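Introduction to Political Economy
Handout for Unit 6: Value, Price and the Working Day

What you should read before the seminar

Please read the chapter on the working day in the course reader and the short text on classical theories of value. If you have time for only one, take the chapter on the working day. The reader is in the library under shelf mark 982, and two copies may be borrowed overnight.

1. Where we are

In the last unit we discussed the physiocrats and their idea that only agriculture gives a net product. Smith and Ricardo moved the question to labor in general. Ricardo saw that his theory had a difficulty: when two goods need the same labor but a different time to reach the market, their prices are usually not the same. He did not solve this completely, and later authors return to it many times. Keep this difficulty in mind, we need it again when we come to prices of production.

2. Terms

Use value: the usefulness of a thing for somebody.
Exchange value: the proportion in which a thing is exchanged for other things.
Labor power: the ability to work, which the worker sells for a certain time.
Necessary labor time: the part of the day in which the worker produces the value of the wage.
Surplus labor time: the rest of the day.

Students often mix labor and labor power in the written test. Labor is the activity. Labor power is what is bought and sold. The whole argument about surplus value depends on this difference, so please be exact with the words.

3. A worked case

We take a weaving firm, Drornetti. In one week its workers add new value of 180. The wages of this week are 100. The surplus value is then 80, and the rate of surplus value is 80 / 100, that is 80 percent.

Now a competitor, Drundex, pays the same wages and gets the same new value, but has much more machinery. The rate of surplus value is equal in both firms. The rate of profit is lower at Drundex if goods sell at their values, for the machinery also enters into the capital advanced. Calculate it yourself with a machinery cost of your own choice and bring the result to the seminar.

4. Objections

The marginalist authors say that value comes from the judgment of the buyer about the last unit, and that labor is one cost among others. A second objection is about skilled work: how many hours of simple work are in one hour of skilled work? If we take the answer from wages, the argument goes in a circle. A third group of authors accepts the idea of exploitation but wants to show it without any labor theory – we read one of them in the next unit.

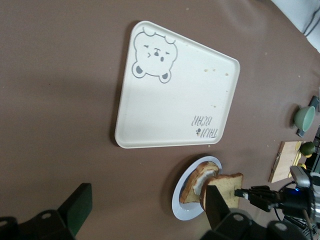
Page last changed: December, 6:80 version replaced by corrected handout

5. For the written test

The test has two parts. In the first you define terms from section 2. In the second you explain one objection from section 4 and answer it as a supporter of the theory would do. You may disagree with this answer, but first present it fairly.

The Fando reading group meets again after the break and is open to all students of this course.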